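Budget check before we order a second two-arm cell
Forum: Small Automation > Buying and Planning

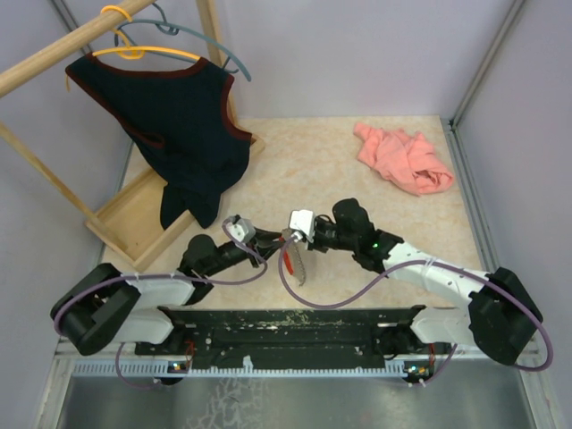
Cell 1, garment hanging setup, two arms on the shared plate

bvass
We have one bench cell running and approval in principle for a second. I need to send a parts list and a total by Friday. Cell 1 is the one in the picture: two small arms on a black plate, lavender walls, aluminum corner columns, marble-pattern floor. The job is getting tops onto hangers on the small wooden rack.

The arms for cell 1 came from Flaltico as a matched pair. They have now quoted us again and the lead time is 17 working days, which I can live with. What I can't decide is:

1. Same pair again, or one longer arm from Grudholm for close to the same money.
2. Whether to buy spare grippers now or wait until something wears out.
3. How much to put down for cables, hangers, cloth and other small stuff. Last time I put down nothing and paid for it out of the travel line.

Barnabás

orsi_j
Same pair again. You already have the plate drawing, the mounts and the code. A different arm means new mounts, new limits, new everything, and none of that shows up in the Grudholm quote. We did the switch two years ago and the arm was the cheap part. I'd put 200 hours of somebody's time on it.

ataberk_o
Disagree with Orsolya on this one. Look at where the arms can get to. They meet in the middle fine, but the pink cloth is at the back right and neither gripper is anywhere close to it. If the second cell is going to do the same job with bigger garments, you will run into that every day. One long arm or a deeper plate. I would at least ask for a loaner before saying no.

orsi_j
You can't hang a shirt with one arm. Something has to hold the hanger.

ataberk_o
You can if the hanger is clamped. We run it that way with a Çetinkaya fixture on the rod. It's slower, I'll give you that.

bvass
Reach is a fair point. Right now if something ends up at the back we move it by hand. For the second cell I could bring the back wall in, and that costs nothing. Clamping the hanger is out though, the whole reason we got funding is the two-arm part.

Edit G.
Put the spare grippers on the order. Fingers are what wear first, and if they come later as a separate order you pay shipping twice and wait twice. I would buy two full sets per cell. Same with the cables. I see you run them loose around the outside of the shoulders, with one dipping right down over the floor from the right gripper. Ours were like that and we went through cables faster than anything else on the bench. Budget for sleeves or clips and a spare of every length.

bvass
We have lost two cables since we started, both at the connector end. What did you pay for clips?

Edit G.
Clustach sells a bag of 37 for less than lunch. Ugly, but they hold. Leave slack at the elbow or you'll pull the connector out, and then you've bought clips and a cable.

bianka_j
A few things that got left off our list last year, in case it helps:

Power supply per arm, plus one on the shelf
Covers for the small boards if they sit out on the plate like yours do
Wall panels (we priced the frame and forgot the walls)
A second rack and a set of hangers that match the first one
Shipping and import duty
A keyboard and monitor, if the cell isn't next to the first

The duty was the worst of these. It came as a separate bill after the arms were already on the bench, and purchasing wanted to know why it wasn't in the request.

ataberk_o
I'd skip the board covers. We took ours off after a week, they got in the way of the connectors and you end up unplugging things more often than you think.

bianka_j
We had a hanger drop on one. I'll keep mine.

orsi_j
Bianka is right about matching hangers. Buy more than you need in one go. The shop changed the hook shape on us between two orders and every grasp we had tuned was off.

bvass
Ours are already a mix, one yellow and one gray-blue on the rack at the moment. I'll get a box of one kind for cell 2 and leave cell 1 as it is.

Draft list so far: Flaltico pair, two gripper sets, full spare cable set, clips, three power supplies, frame and panels, rack, hangers, duty as its own line. That puts small parts at 18 percent of the arm price, more than I expected.

Edit G.
That's in line with ours. Don't let them cut it. They will ask, it's always the first line they go for.

ataberk_o
Still think you should ask Grudholm for the loaner. Costs you an email.

bvass
I'll ask, but it won't hold up the order. Anyone have a view on the Flaltico service contract? They want it signed with the arms and it isn't in my total yet.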